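Altosico hire robot – your questions

I'm Annelies Gisler and I look after the hires at Altosico, so if you email us it's usually me who writes back. Updated 19 November 2019.

What do I get for my money?
The robot with both hands fitted, two batteries, the charger and a day with Delali Mensah, who'll set it up and teach your crew the basics. It's $2165 for the week, plus freight if you're outside Lollidbridge.

How long does a battery last?
Around 300 minutes if it's mostly standing and picking things up. Walking chews through it faster.

Can I run it on carpet?
Yep! Short office carpet is fine. Shag rugs are a no from me, sorry – the feet catch.

Will it come brand new?
No, it's a hire unit, so expect scuffs. We check the joints and bolts between bookings, but we don't repaint the covers every time someone gives them a knock. 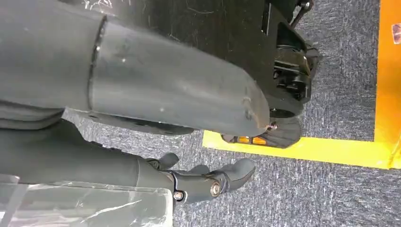

Do I have to mark out the floor?
Please do. Bright tape is my favourite, and the Nisstead crew swear by it too. Keep everyone's feet on the other side of the line while it's moving.

Can it pick up small stuff?
Pens and cups, sure. Coins, not so much (I've tried, and I gave up after 9 goes).

How far ahead should I book?
A month is heaps, except October, when we're flat out. Ring me and I'll see what I can shuffle.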